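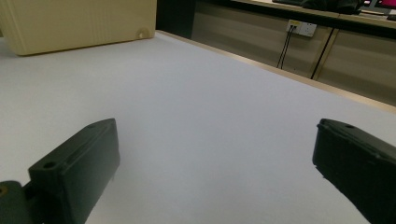 What changes for the packers when a robot arrives at the packing table?
Mostly the evenings, because the heavy repeated lifting goes away and the shoulders are less tired.

I visited the Aebischer works in Ninthorpe on 2026-04-16, when they opened the packing side to visitors. I had registered late and got the last group, 12 people with one guide. We put on gray coats and walked first through the storage, where it smelled of cardboard and a little of coffee.

The system is called Bumunia. It has been in use here since September, and it does only the picking up and putting down of goods. Before, one packer did up to 600 of these movements in a shift. Today the packers prepare the goods, check the labels and decide what to do with a piece that is damaged.

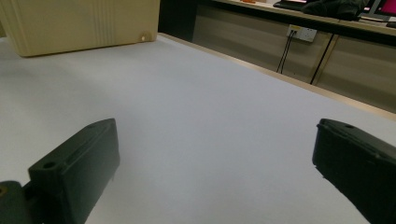
At the packing table, Aebischer works, Ninthorpe.

I asked our guide if people lost their job. She answered that 26 persons worked in packing before and 26 work there now, but two of them moved to the training of new colleagues. The pay stayed the same for the first year. What comes after is still in discussion, and I liked that she said this openly.

Round goods were a long problem, she told us. A box has flat sides and forgives much, but a can must be held from both sides with the right force,

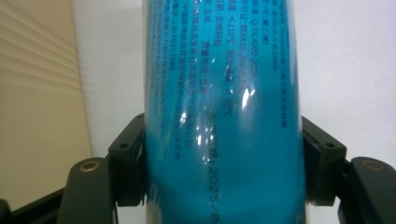

and the wrapping makes it harder, so the packers themselves proposed the settings they use now. They know from their own hands how hard one must press. An engineer from Zevisano wrote it all down during two weeks in which he packed with them.

Not everything is better. The work is more quiet, and some packers miss the talking across the table. The breaks are also planned more strictly now.
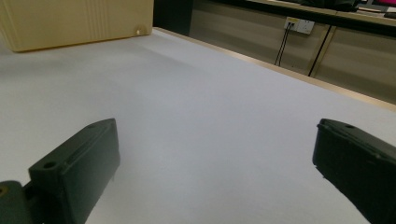

Svenja Marti told our group that she did not want to go back to the old way, but that she would like to be asked earlier the next time something is changed. The first plan was shown to the shift only when it was already signed.

After the tour we had soup in the canteen. The next visit is planned for September, and one should register by mail at the gate office.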